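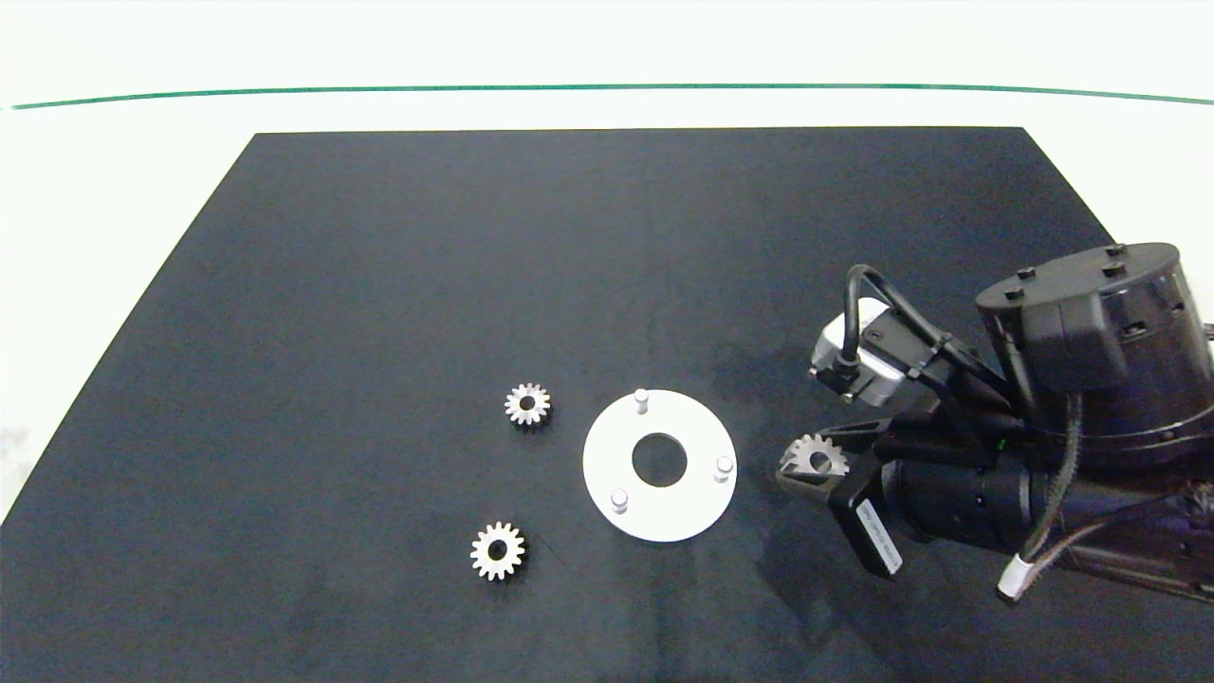

Ismail Saber wrote in asking if the Wotari kit is worth it for a garage bench, when all he wants is small gears put on pins. Short answer, yes, if you do the prep. Quick tips, in a rush this week.

Mat first. Dark and matte, so white parts and shiny gears both show up for the camera. Mine was a cheap desk mat, works fine.

Lay the gears out flat, a finger width apart. Touching teeth = bad grips. Wipe the oil off too.

Grip by the teeth, low force. The kit ships with the force set at 7, way to high for small spur gears. I run 5.

Pin plate: dab of putty underneath. Otherwise it creeps and you're re-teaching positions all evening.

Cable slack. Swing the arm through its whole reach by hand before power up. Velcro ties, not zip ties, you will be redoing them.

Lamp off to one side. Glare on metal confuses the camera worse than dim light does.

Setup took me 2 evenings. Drisia sells the kit, returns within 30 days, keep the foam. Manual is thin, teh Usen forum is better. Spare finger pads are sold seperately, get a set with the order.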